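Hillbridge Trades College
Interior Finishes 2: Course handout, Topic 3
Timber and tile flooring: choosing, preparing, laying

Read this before the practical. Bring your own knee pads and a tape. The straightedges and moisture meters are in the tool store and need to be signed out.

1. Subfloor preparation

Most flooring failures start underneath. A floating timber floor will follow whatever it sits on, and a tile will crack over a hollow if someone stands on it with a heavy load. Check the slab or sheet floor with a 2000 mm straightedge, working in both directions and then across the diagonals. Mark highs with a cross and lows with a circle, in chalk.

For this course the working tolerance is 3 mm under the straightedge. Some makers ask for less, and the printed instructions in the carton always win over this handout. Grind the highs first, vacuum, then fill the lows. If you fill first you will usually end up grinding off some of what you have just put down.

Moisture is the other check. A slab can look dry and still be well over the limit. Take readings near external walls and in the middle of the room, and write them on the job sheet with the room name. In a bedroom, take one where the bed will stand as well. Air moves less there.
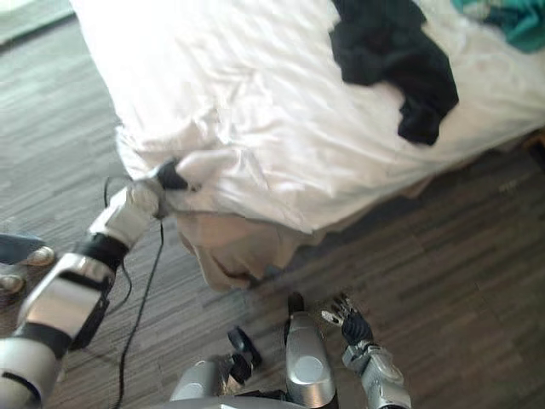 2. Acclimatising the boards

Timber boards need time in the room before they go down. Leave the packs flat, off the slab on battens, with the ends open. The house should be close to its normal living temperature. In the Stulley units, where we did the site visit in August, the heating had not been connected and the boards sat for longer than planned.

Engineered boards move less than solid ones but they still move. Leave the expansion gap at every wall, at door frames and around any fixed joinery. Skirting or scotia covers it. Do not fill the gap with adhesive or flexible filler unless the maker says so.

3. Setting out

Find the longest straight wall and measure off it at both ends. If the two measurements differ, the room is out of square, and you need to decide where the taper will show least. This is normally under a wardrobe or along the wall behind the door.

Dry lay the first rows. Stagger the end joints and mix boards from several packs so the colour is spread evenly.

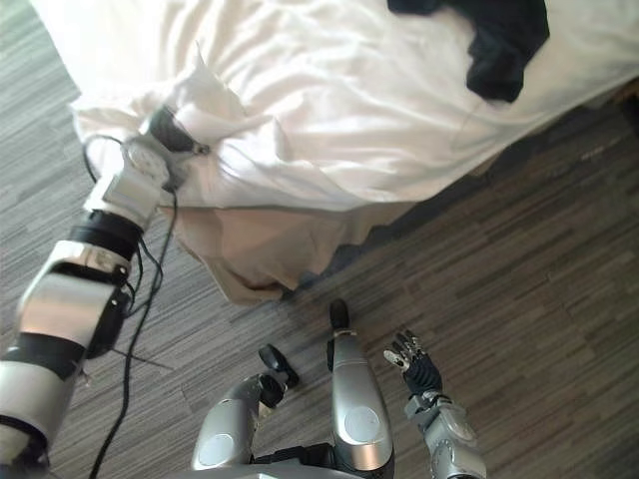
Work out the width of the last row before fixing anything. If it comes to a thin sliver, trim the first row so both sides match. The same applies to tiles — a full tile at the doorway and an equal cut at each side wall is the usual aim.

Change of level at doorways is assessed in the practical. Have your trim chosen before you start. The workshop stocks the Vendov and Owusu profiles in aluminium only.

Hillbridge Trades College, Building and Interiors | Contact the course office | © Hillbridge Trades College | Back to top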